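Sports > Basketball > Opinion

By the Borkness hoops desk
May
3 min read

Stop Fouling When Up Three

The Borkness league played 223 games this season. In 40 of them a team held a three-point lead with the ball in the opponent's hands and under ten seconds left. Most coaches in that spot now foul on purpose. I think most of them are wrong to do it at this level.

The argument for fouling is simple. Two free throws can't tie the game, and a three-pointer can. That holds in leagues where players make their free throws and secure the rebound after a miss. Our teams do neither with any consistency. Rallis shot 1179 free throws this year and made fewer than two-thirds of them, and its opponents had plenty of late offensive rebounds off the lane line.

Fouling also adds possessions. The leading team has to inbound the ball against a press, get it to a decent shooter and make both. On Friday, Feltonness did all of this badly. It fouled at eight seconds, gave up two points, threw the inbound pass away and lost on a layup. 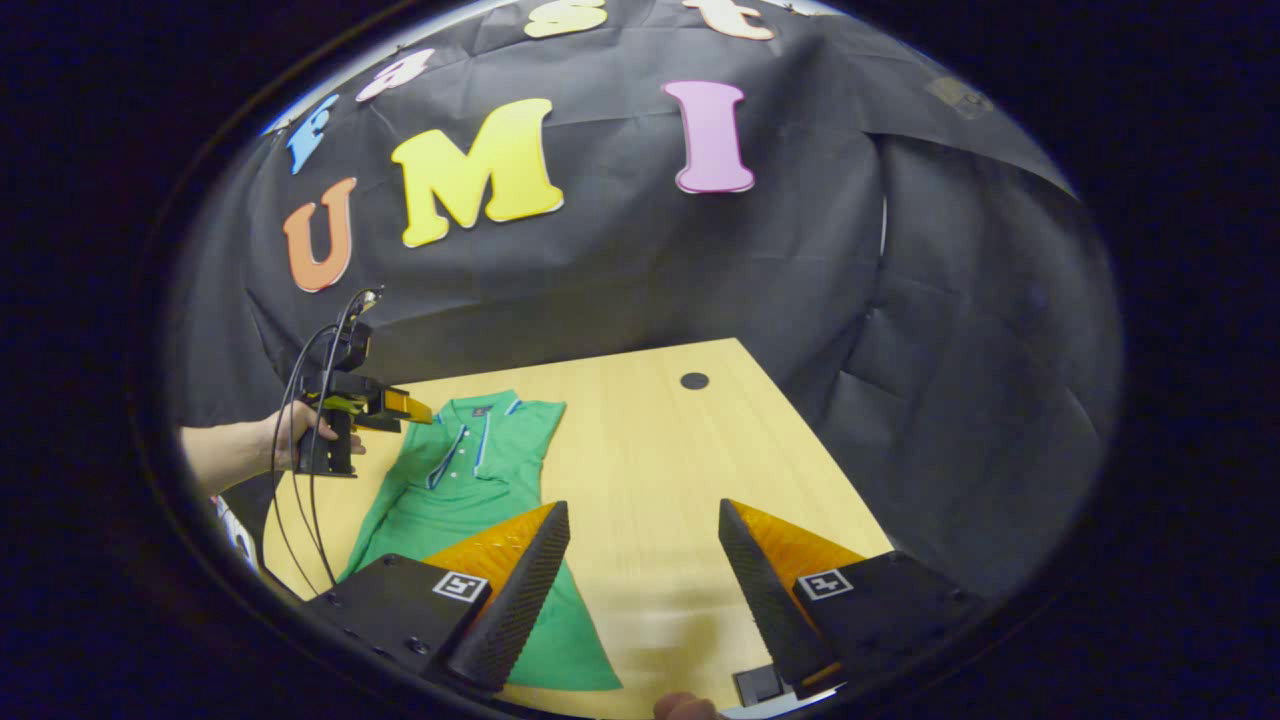

What to do instead

Guard the line. Switch every screen, keep a hand up and concede the drive. A contested three off the dribble is a poor shot for anyone in this league, and a quick two leaves the defense ahead with the ball.

There is an exception. If the catch is made with the shooter's back to the basket and fewer than four seconds remain, a foul is reasonable. Hundesano drills that one case and uses it well. It drew 1102 fans to its last home game and closed it out that way.

The rest should practice defending the arc before they practice giving it up.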